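FOR IMMEDIATE RELEASE

Rundia pauses two-arm table stations after gripper fault, sends fix to all sites

ARNUM, August 14, 2024 - Rundia has stopped work on all 22 of its two-arm tabletop stations following a fault in which one arm let go of its grip command and kept moving. No injuries. One drinking glass broken, one operator startled, a wrist cover cracked. The stations will stay off until each one has had new firmware and a cable check, in that order.

The fault happened at the company's Arnum workshop during a table-clearing run. Plates, cutlery and glasses are handed from one arm to the other or put on a tray. On run 917 the left arm closed on a glass, lifted it, and lost contact with its gripper board for 2 seconds. The gripper opened. The arm should of stopped right there. It went on with the move instead and swung through the space where the right arm was working.

Both arms touched at the wrist. The right arm's force limit tripped and it held still. The left arm's did not, and operator Sosina Tsegaye hit the stop button.

"I was at the desk, hand near the mouse, and I heard the glass go before I saw anything," said Tsegaye. "Then the left arm was still going. The button worked. That is the part I would like people to hear, the button worked first time."

Power was cut to both arms and the area was closed for the rest of the day. Log files were pulled that evening.

What the logs show, so far: the gripper cable on the left arm had worn at the point where it bends over the wrist. Signal dropped, came back, dropped again. The arm controller treated the missing signal as "no change" and carried on. That is a software mistake and it is ours. The worn cable only brought it out.

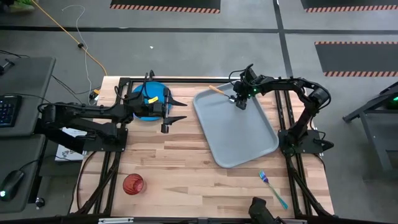
A second problem turned up in the same review. Force limits on the left arm had been raised in June for a heavier-object trial and were never put back. The right arm still had the normal setting, so the two arms on one table were running under different rules. Rundia has since found the same mismatch at one other station, at the McKinnon site. No contact between arms was recorded there.

"We had a checklist for changing the limit and no checklist for changing it back," said Gerasimos Tsakiris, head of operations. "There is one now. It's a short one and it gets signed."

Changes going out to all sites:

- Lost gripper signal now stops both arms, not just the one affected. Restart by hand only.
- Force limits locked to a single value per table. Left and right can't be set apart.
- Gripper cables replaced on every arm, new ones routed with a wider loop at the wrist. Inspection every 70 hours of running time.
- Glass items off the task list untill further notice. Plastic cups for now.
- Operators stay outside the rails whenever arm power is on, including during resets of the items on the table.

The last one was already the rule. It was not always being followed, mostly when someone reached in to straighten a plate or fork between runs. Site leads have been told to enforce it.

Firmware was written by Zhuoran Du and tested by Jianguo Lei over three days on a spare pair of arms. Lei pulled the gripper plug by hand at different points of the move, with the arms empty and then loaded. Both arms stopped each time. A longer test under normal load is still running and results will be shared with customers when it ends.

"Pulling a plug is a clean break. A worn cable is messy, it comes and goes," said Du. "So we also ran it with the old damaged cable from the Arnum table. I wanted to see it on that one before signing."

Customers who run their own stations should power down now, even if they have seen no trouble. Do not wait for the update notice. Replacement cables ship this week, starting with the sites that run longest hours. Fitting takes one person and a small hex key, instructions in the box. Please keep the old cable and send it back, we want to look at the wear.

Questions on the fault or the update go to Iraklis Karras, customer safety, through the support desk. Customers with a service plan will be called, the rest should get in touch themselves.

Contact: Rundia Press Office, Arnum | © 2024 Rundia. All rights reserved. | Back to top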